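7 juillet 2019 - cahier collecte, projet Clorska, sim

Seul au labo, Hortensia passe en fin de journée. Objectif : finir le lot « pomme » avant de toucher aux mugs.

Repris la génération depuis l'épisode 2206 (plantage vendredi soir, disque plein, encore les logs de Khaemba qui écrivent en double). Vidé /tmp, relancé. Pas de perte à priori, l'index est cohérent avec les fichiers. À revérifier quand même, en avril on avait cru la même chose et il manquait les actions sur tout un bloc.

Compteur à midi : 3105 épisodes gardés. Cible 4000 pour la première passe d'entrainement, donc ça se tient.

Rejets : 329 depuis la reprise. Regardé une trentaine à la main. Beaucoup de prises où le planificateur descend trop vite et pousse l'objet au lieu de le saisir. Quelques-uns où la pomme roule jusqu'au bord de la table et le script attend le timeout comme un idiot. Ajouté un arrêt anticipé si l'objet dépasse la zone de travail. Hortensia voulait garder ces échecs avec une étiquette à part, ça peut servir pour le critique - d'accord, mais dossier séparé, pas mélangé aux démos !!

Randomisation : textures table + murs ok, position lumière ok. Mobilier encore fixe. Les objets distracteurs sont tirés dans la banque Grestitz, certains ont une échelle bizarre, j'ai pas le courage de trier aujourd'hui. Esther a une liste des assets à virer, lui redemander.

Ombres : résolution de la shadow map trop basse, ça fait des escaliers dès qu'on est en vue rapprochée. En vue large on voit rien. Question ouverte : est-ce que la politique s'accroche à ces bords ? Test prévu, même graine, deux résolutions, comparer le taux de saisie. Monter la résolution partout coûte cher en temps de rendu, je préfère savoir avant.

Vue large et vue rapprochée, lot pomme :
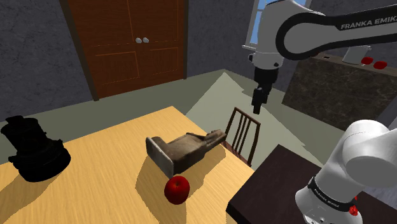
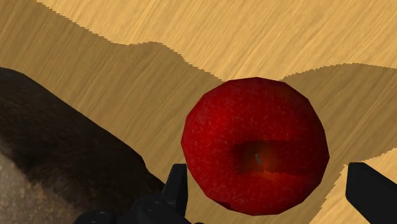
Synchro des deux flux : décalage d'une image sur certains épisodes, pas tous. Je soupçonne la file d'écriture, pas le rendu. Mis un horodatage sim dans chaque trame, on verra sur le prochain lot. Si ça se confirme faut repasser l'outil de recalage sur tout ce qui est déja sur Clovetti (le NAS, pas l'autre machine).

Consignes texte : trois formulations par épisode pour l'instant, c'est maigre. « prends la pomme », « attrape la pomme rouge », « saisis le fruit sur la table ». La dernière est ambigue dès qu'un autre fruit est tiré dans la pièce, à retirer ou à conditionner sur la liste d'objets. Esther propose de les faire écrire par des gens du couloir d'à côté, je prends.

Vu aussi : l'ouverture de la pince est enregistrée en consigne et pas en mesure. Pour la politique il faut les deux. Corrigé dans la config, mais l'ancien lot reste comme ça - recalculer depuis les états articulaires, doit être faisable.

À faire demain :
- relancer avec l'arrêt anticipé
- test shadow map
- demander la liste à Esther
- virer les logs en double, pour de bon cette fois
- sauvegarde avant tout ça

Hortensia passée vers 18h, ok pour le dossier échecs. Elle prend le recalage. Je laisse tourner cette nuit, écran éteint, NE PAS redémarrer le poste.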